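Section 8: Running the hot drink demonstration on an open day

I wrote this section after our second open day at Coltard, when I realised the earlier parts of the guide tell you how to switch the Pondora arm on and say almost nothing about what to do with a room full of visitors. So this is my way of doing it. If you're only using the arm for practice and there are no guests, skip ahead to Section 9.

What you're showing people is one small job, done first by a person and then by the arm: adding water from a kettle to coffee in a glass. It sounds dull. It isn't, I promise — I've had people stay for three goes in a row, and children will happily watch it until somebody drags them off to the toilets.

Before the doors open

1. Switch on the Pondora at the wall and then at the base. Wait for the steady green light. A slow blink means it's still finding its home position, so leave it alone.

2. Load the routine called Pour Short. There's another one called Pour Tall and it's for mugs. With a short glass it starts far too high and you'll get water everywhere (Fermín Zapata still brings this up, and I'd be glad if he stopped).

3. Put the tape line down 798 mm from the front of the base. Measure it with the steel tape, please, and check it again after lunch, when feet have been scuffing over it all morning.

4. Fill the kettle with cold tap water for the arm's run. Halfway is plenty. The weight setting expects half a kettle and the wrist dips a bit if you overfill.

5. Run the whole thing once with nobody watching. If the wrist judders at the top of the lift, go to Settings, then Wrist, and check that the Bilyk board is reading 1458. Any other number and you need to do the reset in Section 4.

Note: the Bilyk board takes roughly 2 minutes to settle after a reset. The number will wander about while it does. Let it.

Caution: cold water only for the arm, every time, even if a visitor begs for a proper cup. The arm has no idea what's in the kettle and neither do the people leaning in to look.

The person's turn

Always do the human pour first. I used to do it the other way round and people were already drifting towards the biscuits by the time I picked the kettle up. If they've watched you do it, they know what to look for when the arm has its go, and the questions are so much better.

6. Stand side-on to the counter so the visitors can see both your hands.

7. Put the coffee in the glass before you start, enough to see easily. Keep a spoon within reach.

8. Take the kettle by its top handle with your right hand. Bring your left hand up to the whistle cap on the spout and hold it open between your fingers.

9. Tip slowly and keep the stream thin. Talk while you do it, if you can manage both. I say what each hand is up to: one's doing the tilting, the other's minding the cap, and you never have to think about either of them.

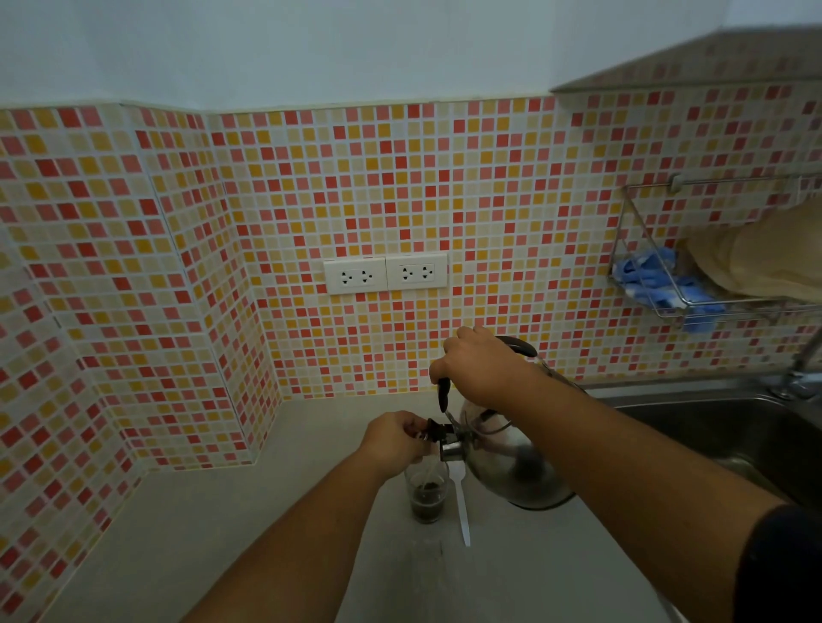 Why does the arm need the cap taken off when a person doesn't?

It only has one gripper. Holding the handle and pinching the cap open at the same moment takes two hands, so for the arm's turn the cap comes off the kettle altogether and goes in the little tray by the base.

10. When you've poured enough, level the kettle first, then let go of the cap. Put the kettle down well away from the glass.

11. Stir, and let people have a look. Don't hand the drink round.

The arm's turn

12. Swap to the arm's kettle, cap off, and stand it on the blue ring with the handle running left to right. The camera will forgive you a few degrees either way but not a quarter turn.

13. Set a fresh glass on the white ring. Coffee in first, same as before.

14. Ask everyone to step behind the tape. Wait until they have — there's always one shoe over it.

15. Press Start on the handset and keep the handset in your hand. Your thumb stays on the red button for the whole run.

16. The arm will lower, close on the handle, pause, then lift. Warn people about the pause. It's checking the weight, and from the outside it looks exactly like it's broken, so I get in early with "it's having a think" before anyone starts commiserating with me.

17. Once the pour's finished, the arm puts the kettle back on the blue ring and tucks itself away. Wait for the green light before you reach in for the glass.

Caution: if the gripper slips on the handle, press the red button and leave the kettle where it ends up. Don't try to catch it. I know you'll want to.

If it goes wrong in front of people

The arm misses the handle: nine times out of ten the kettle's been put down skew. Press Home, straighten it, press Start again. Visitors love this bit, to be fair, and it's a good moment to explain what the camera's looking for.

The arm stops above the glass and won't tip: it can't find the rim. Shiny glass under strong light is the usual culprit. Pull the blind down, or wipe the glass, or try another one.

The pour carries on too long: red button. The wrist will level itself before the arm stops, so you'll get one last dribble. Keep a cloth on the bench.

The handset says Vivo Lost: that's the wireless link. Vivo is fussy when there are lots of phones in the room. Plug in the yellow cable and carry on, it makes no difference to the routine.

Packing up

18. Empty both kettles. Water left in overnight leaves a tide mark and I'm the one who scrubs it off.

19. Put the whistle cap back on the arm's kettle straight away. We lost one in December and the replacement took ages to come.

20. Send the arm to Park, switch it off at the base, then at the wall.

21. Peel up the tape line and write the number of runs in the log book. Any oddities go on the facing page, in pen, with the time next to them.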